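Cleaning and Lubing a Drag Bike Chain Between Rounds

Quick one, wrote this up in the pits at Hadstead. Works for most chain drive bikes, street or strip.

Bike on the stand, engine OFF. Neutral. Never run it in gear to spin the wheel, people lose fingers that way.

1. Check slack first. Tightest spot, not the loosest. Use the number in your manual, longer swingarm needs more.

2. Chain cleaner on a soft brush. No wire brush, it eats the o-rings. Do 6 links at a time, all four sides, then roll the wheel by hand.

3. Wipe it down. Let it sit around 3 minutes. 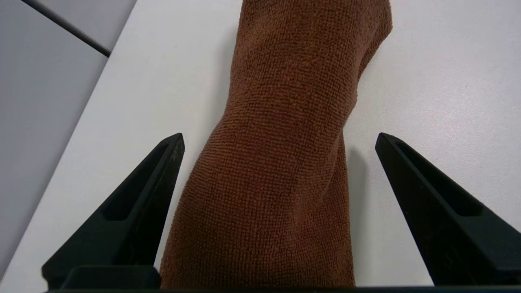

4. Lube goes on the inside run, just ahead of the rear sprocket. Thin coat, 2 turns of the wheel. Keep a towel bunched up behind the chain to catch overspray – brown microfiber is good, the grime dosn't show so bad. Keep it well clear of the sprocket teeth.

5. Check the rear tire for lube. Any on there, clean it off before you even think about the burnout box.

Re-check slack after the first pass. Did mine twice at Stostcombe, moved both times. Axle nut torque to, dont forget.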